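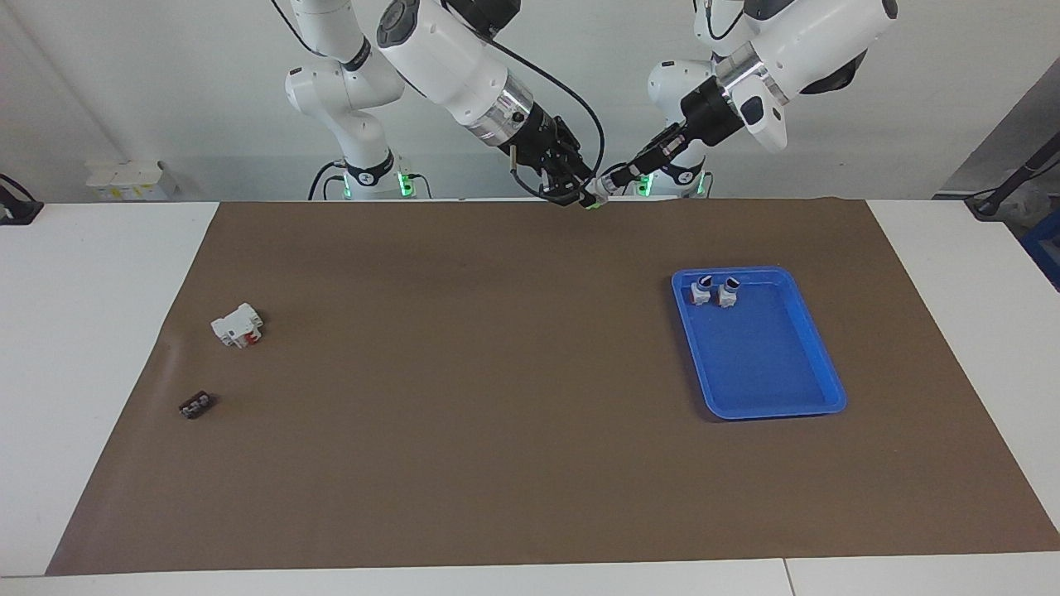 Bench 2, both arms at the back of the mat, parts and blue tray set out.

January 17, 2023
Gatwood student project, two-arm assembly. Notebook entry, afternoon session.

Aim for today was to get the meeting pose repeatable before anyone touches the assembly routine again. The tips have to come together near the back centre of the mat, just clear of the paper, without either wrist hitting its joint limit. The pose left over from December did that on the right arm only. The left arm got there with the wrist almost fully wound and had nowhere to go afterwards.

Retaught the left arm from the home position. Approach is now diagonal, coming in from the right side of the table. Right arm still comes down more steeply, tips towards the mat. Saved as meet_b. Old pose kept under its old name until the Zukel group have moved their scripts over.

Ran meet_b from home 81 times at reduced speed, no parts held. Two stops, both on the left arm, both force limit on the way in. Log shows the same joint each time. I dropped the acceleration on the last segment and did not see it again, but the runs after the change were too few to call it fixed. Somebody should repeat the full set.

Cable on the right arm: leave the loop as it is. It was tied closer last term and pulled at the wrist when the forearm rotated. If you need to re-route it, check the whole rotation by hand first with the arm released.

Layout. Small upright parts go in the tray, at the back left corner, on the right half of the mat. White block and the dark connector piece go on the left half, directly on the paper, well apart. The Ekanayake script assumes this and does not look for them anywhere else. The tray may sit slightly off square, the script corrects for that up to some 5 degrees. Past that the left gripper closes on the rim.

Mat has picked up creases towards the left side. They are shallow, but the height check on that side reads high when the dark piece is put down on one. Either smooth the paper before each session or cut a new sheet. I would cut a new sheet.

Grip width for the upright parts is still the value from the Fostero tutorial sheet and is too generous. Parts tilt as the fingers close. Needs measuring properly with calipers and entering in the config, not typed into the script.

Recording: clip length set to 316 frames per attempt, enough for one pick and the move to the meeting pose. Handover will need longer.

To do
Repeat the meet_b set with the lower acceleration
New mat
Measure upright parts, update config
Ask the Zukel group when the old pose can be deleted
First handover attempt, white block only, half speed, one person on the stop button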